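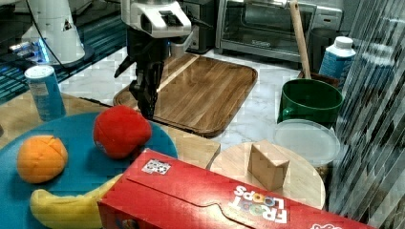
Re: [kitchen-corner] Counter layout, and the cutting board question

From: Melur Nasution
To: kitchen-corner list
Sent: February, 9:19 am

Yasir, I read your plan twice and I'm still not sold. Comments under your points.

Yasir Talpur wrote:
> I'd like to settle the play kitchen before the spring families start. My
> proposal is to leave the cutting board out on the marble-look counter
> full time, with the plush fruit on the teal plate next to it. Kids see
> the board, kids see the fruit, they put the two together.

Do they? Mine saw the fruit and threw it. I grant you the plate is a good home for it. The orange, the apple and the banana all fit and the color makes them easy to spot. But you can't cut a plush banana, and a wooden board with a groove around the rim is a grown-up's board. That groove is for juice. What is it going to catch, lint?

If we want pretend chopping we should get the kind of food that comes apart in pieces. Daniyal priced the Flanska set last fall and I never heard what came of it.

> The toaster oven stays at the back, along with the pot. It makes the
> corner feel like a real kitchen.

It feels like a real kitchen because it's a real toaster oven with a glass door. I know the line is that it's never plugged in. Who checks? I would like to hear that from Adeel and not from the sign-up sheet. As for the pot, that long wooden handle sticks up right where a four-year-old will grab it. Turn it to the wall or put the pot in the cupboard.

> Cereal boxes can lie flat on the table so they don't get knocked over.

Fine, but a Froot Loops box on its side right in front of the plate hides part of the banana. Stand it up at the back or leave it off. While we're at it, the white bottle beside the pot needs to go on a high shelf. I don't care what's in it. Same for the blue can, since aluminum edges and small fingers don't mix.

> Keir thinks we could have all of it done in one afternoon.

Keir thought that about the coat hooks, too. They took 10 days and two of them still wobble.

What I'd support: fruit on the plate, board put away until we own something to cut on it, and the back row cleared down to the pot. Try that for a month and see if anybody misses the rest. If I'm wrong I'll buy the Flanska set myself.

Also, Yasir, your message went out to the old Grorketness address as well, so Daniyal may have gotten it twice.

Melur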